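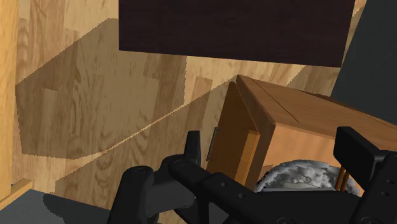
2 min read

Our project looked at how shared flats in Laltmont store dry food. We sent out 125 forms in December and visited 14 kitchens. Most tenants kept rice and flour in the packet.

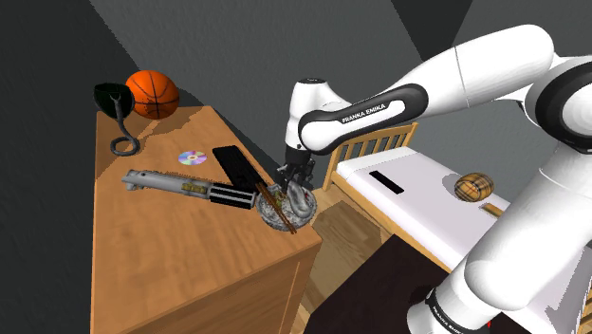

Damp was the main complaint, mostly in ground-floor flats. Wael Morsy weighed 400 g of rice into a round bowl like the grey one on the corner of the dresser and left it uncovered for 5 days. The weights are in Table 2.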